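Print this page
E-mail this article

Open house at Eltow: an interview with Reynaldo Salazar

The Eltow workshop opens its doors to the public once a year, in October. Visitors come in through the loading side, sign a sheet, and are handed a pair of safety glasses whether they plan to get close to a machine or not. By mid-morning there was a line at the coffee urn and a longer one at the demonstration tables.

Reynaldo Salazar has run the handling group at Eltow for eight years. Before that he worked at Borbridge, fixing conveyor lines. He met me next to the second table, where an arm was running a grocery demonstration, and he kept one eye on it the whole time we talked.

"People expect the big stuff," he said. "They want to see an arm lift an engine. We do have one that lifts, and it's over by the wall, and they look at it for a minute. Then they come here and stay for half an hour, watching it deal with a bottle."

The arm at the grocery table is fitted with a two-finger gripper and a small camera close to the fingers. A screen faces the visitors so they can see what the camera sees. Salazar said the screen was added after the first open house, when the most common request was to stand behind the robot.

The task is an old one for the group: take household goods out of a container, set them down, and put them back. The control software, which they call Prerkance, was written in the building. The current version has been in use since spring.

I asked him why a grocery item would be hard for a machine that costs as much as this one does.

"A bottle in a rack, standing up straight, is easy," he said. "We had that working the first year. A bottle that leans is another problem. Now the neck isn't over the base. If you come straight down, you hit the shoulder. If you come in from the side, the basket is in the way."

He has a particular dislike of wire baskets. The mesh is thin and dark, he said, and the camera sees the bottle through it and the table through it, and whatever is behind that too. The software has to decide which lines belong to the basket and which belong to the thing inside.

"I could use a plastic tub and it would look great all day," Salazar said. "But people have wire baskets at home. I have one. So we use the wire basket."

The fingers come in low at the start of an approach, and there is usually a stretch of open table between them and the basket. On the screen, the lines of the table's grid run off toward the back, and the bottle of tomato ketchup, with large white Chinese characters on its red label, leans to the right behind the black mesh. 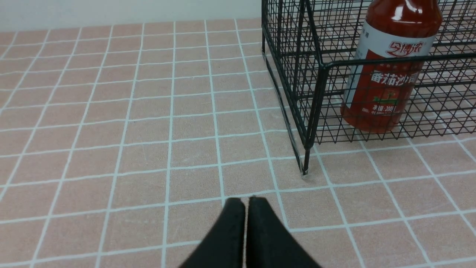 What goes wrong

Salazar was willing to talk about failures, and he had the numbers with him on a folded sheet. In the last round of trials before the open house, the group logged 311 attempts with mixed items. He counts an attempt as failed if the item is dropped, if the container is dragged, or if a person has to step in.

"Dragging is the one I worry about," he said. "A drop, you hear it, you know. When a finger catches a wire and pulls the basket along an inch, everything after that is a little bit off, and the arm may not know."

The target for the year is 95 good attempts out of 100 on the basket task. They have not reached it. Salazar would not say how close they were, only that the last few points are slow and that he had told the front office so in writing.

A man in the crowd wanted to know if the arm could be sped up. Salazar told him it could go several times faster and that he would not be allowed to stand where he was standing. The man moved back a step anyway.

I asked about the people who do the work by hand now. Eltow has sold two earlier systems to Ghasemi, a packing firm, and Salazar spent most of last winter at its plant.

"They moved people off the line where you bend and reach all shift," he said. "Some of them run the cells now. Some went to other jobs in the plant, and a couple left. I'm not going to tell you it was good for every person there, I don't know that."

He said the packers taught him more than he expected – mainly that they tip a crate toward themselves before reaching in. The arm has no second hand to do that with. A two-arm setup has been discussed, and there is a drawing of it in his office, but there is no budget for it this year.

Toward noon a girl who had been at the table for a long while asked him whether the robot liked ketchup. Salazar said it had never complained. Then he excused himself to check a cable, and the demonstration went on until the doors closed at four.

Print this page
E-mail this article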